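Unit 3: Who Pays for a Space Mission, and What Do They Get for It?
Notes to go with the second lecture
Larysa Prokopenko

Good to see so many of you back after the first lecture, and thank you to everyone who stayed behind with questions about orbits. I promised I would write up the part I rushed through at the end, so I have put it first, and the new material follows on from it. Read the whole thing before the seminar if you can. It is a bit long, I know, but there is very little math in it and you can skip the budget section if you took the Pomus course in April.

Where we left off

We were talking about small science satellites and why they spend so much of their lives waiting. A satellite the size of a microwave oven can be built by a fairly small team, but it can't get itself to orbit, and for a long time the usual way up was to share a ride with something bigger. The bigger customer picks the date and the bigger customer picks the orbit. If you want to watch sea ice and the main passenger is going somewhere that never passes near the poles, then you wait for another ride, or you change what you want to study (and plenty of teams have done exactly that, with more or less good grace).

I would like you to keep that picture in your heads all through this unit, because nearly every argument about the cost of space comes back to it sooner or later. Price matters, of course it does, but so does who gets to choose.

Our case study: the Zorkside mission

For the rest of the term we will follow one mission, Zorkside, which is small enough for us to understand all the way through. It carries 3 instruments, and its job is to measure how the thin upper air swells and shrinks as the Sun gets more and less active. That may sound like a narrow thing to care about, but the swelling of the upper air is what drags low satellites down, so anyone who flies anything in low orbit has a stake in it.

The team had a choice of two rides. The first was a shared launch, cheap, with a fixed date and an orbit that was a little too high for the best measurements. The second was a small rocket of their own, which would put them where they wanted to be but would eat up money meant for running the mission afterward. I won't tell you yet which they picked! We will argue it out in the seminar first, and I would like you to come with a view of your own and at least one reason you are prepared to defend.
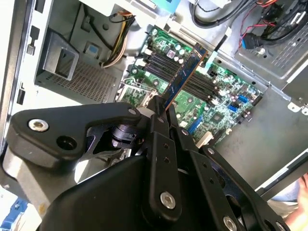
A memory module and the motherboard of an open desktop tower.

What the money goes on

People new to the subject tend to think of the launch as the whole bill. It is a large piece, and it is the piece that makes the news, but for a science mission there are others that go on quietly for years. Somebody has to build the instruments and then test them, shaking them as hard as the rocket will and putting them through heat and cold in a vacuum chamber. Somebody has to pay for time on the ground stations. And then there are the salaries of the people who turn the raw numbers into something another scientist can use, which is the line that gets trimmed first when money runs short.

Zorkside was planned for 42 months of operations. In the budget sheet you will find on the reading shelf, ground station time is listed as 1,584 passes over the whole mission, each pass being one stretch in which the satellite is above the horizon and can talk to us. Have a look at how those passes are spread out. They are bunched up near the start, when everyone is nervous and wants to hear from the satellite as often as possible, and they thin out a good deal later on.

A word about the word "cheap"

In the Kushnir reading you will meet the claim that cheaper launches lead straight to more science. I have a lot of sympathy with it - I have sat in enough planning meetings to know what a launch bill does to a room - but I think it skips a step. A lower price opens the door to more missions of every sort, and science has to stand in line with everybody else. The Demivberg reading takes the other side and is rather gloomy about it, perhaps more than it needs to be. Please read both, and read them in that order, as the second one answers the first almost paragraph by paragraph.

For the seminar

Write one page, by hand or typed, on which ride you would have chosen for Zorkside. Say what you would give up to get it. You don't need outside sources, and I am not looking for the "right" answer, only for one that takes the budget sheet seriously.

Then pick one line in the budget that surprised you and bring it along. We will be in groups of 8, so everyone should get a chance to talk.

Reading: Kushnir, all of it; Demivberg, the first two chapters; the Zorkside budget sheet, including the footnotes, where some of the best material is hiding.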